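The Second Life of the Shoebox

Storage companies would like us to believe that a drawer is a problem. Inside it there are tangles, and the tangles have a cost, and the cost can be fixed with a set of matching trays in a color called oat. I have bought the trays. I bought them from Stuvov, in two sizes, and I can report that they hold less than the drawer did before I put them in.

So when people began telling me that the answer was the plain old shoebox, I was ready to be annoyed by that too. Thrift has its own sales pitch. Spend an evening reading about home organizing and you will meet the shoebox that has been wrapped in linen, lined with wallpaper and given a brass label holder, at which point it has cost more than the shoes.

Tahira Dhanial does none of this. She sorts out other people's closets for a living, mostly in the apartments above the shops in Dandon, and she is blunt about what a box can do. "It keeps things from sliding under other things," she told me. "If you want it to change your life, get a different hobby."

Her method, if it deserves the name, is to take whatever small soft stuff has no home and give it one box. No dividers. The lid comes off and stays off, because a lid turns a box into a place you never look. When the box is full, something leaves.

I had doubts about the no dividers part. Cords and cloth are bad neighbors. Put a cord in with anything knitted and sooner or later you pull out both, along with a plastic bag you thought you had thrown away. 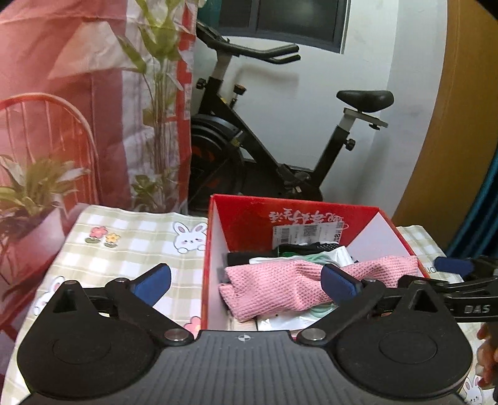

HOME & STORAGE

A pink mesh knit hanging over a coiled mint-green cord, a few black fabric things behind it, a crumpled white bag down near the bottom: by the standards of the organizing shows, a red shoebox like this one is a failure. I am less sure. Everything in it can be reached with one hand. The pink piece is easy to spot, and the cord can be seen without lifting anything out. I can't say as much for my trays.

The bag is where Dhanial and I part ways. She keeps bags in boxes on purpose and says they get used there. I think a crumpled bag is how a box starts to become a trash can, and I have seen it happen in my own hallway.

What about the clear plastic kind? Sternis makes a shoe-size bin with a snap lid, and Jadoon sells a copy that stacks slightly better. I tried five of them on a closet shelf over the winter. They are fine. They are also see-through, so the mess is on show from every side, and by June three had gone to the garage to hold paintbrushes.

Cardboard does have faults. It sags in a damp closet and the corners go if you drag it by one side. It also comes with the shoe company's printing all over it – some people can't stand that. I have come around to it. A loud red box is hard to lose on a shelf, and it asks for no respect, so you can replace it without a second thought the next time you buy sneakers.

Would I tell anyone to throw out the matching trays? No. Mine hold batteries now, and they do that well enough. But I have stopped buying more of them, and the gloves and phone cords are in a box that once held a pair of size nines.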